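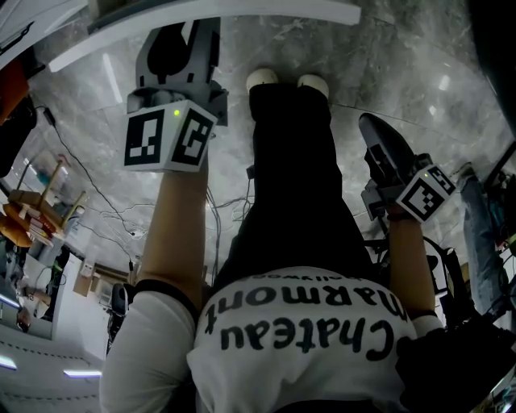 grippers on, Chateau Marmont tee on, ready to go

Right, a few of you asked what I do all day now that the robots have "taken over" at work, so here's a thread. Get a brew.

I started at Fokano on returns. Box comes in, you open it, work out what's in it, decide which shelf it goes to. I did that for 9 years and could do it half asleep (in January I frequently did).

Then Flalteo put arms in on the sorting line. Everyone panicked, me included. My mum rang to ask if I'd been sacked yet!

I hadn't. But the arms were rubbish at anything floppy. Socks, cables, bags with a bit of air in them. Somebody had to show them how a person does it, and that's the job I've got now. One gripper in each hand, marker cubes on top, and I pick things up and put them down over and over so the arms can learn from it.

First shift I felt like a crab. You don't realise how much you use your little finger until it isn't invited. I dropped so much stuff that first week, and my forearms ached right up to the elbow.

The target is 443 good picks a shift. A good pick means no fumbling and no dropping, and you can't rush it either, so you end up moving in this slow careful way. I caught myself doing it with the kettle at home.

What's changed for the rest of the team: there were 11 of us on returns and there are 6 now. Three went to the Kornarport site, two took the money and left. I'm not going to pretend that's nothing. I liked those people and lunch is a lot quieter.

The lifting has gone though, and I don't miss it one bit. My back is better than it's been in years. I also get listened to a bit more, which is new. I said the arm was grabbing jumpers by the wrong end and they changed it the same afternoon.

Someone asked if I'm training my own replacement. I mean, maybe? I think about it on the bus. We asked for it in writing that the six of us get first go at the new jobs, and we got almost everything we wanted. Still arguing about the night rate.

Pay's up a little. Hours are the same. The canteen is still terrible, no robot has volunteered for that.

Next up is the Farkas line, all glassware. Wish me luck, and if you've got any hand stretches that work, please send them over!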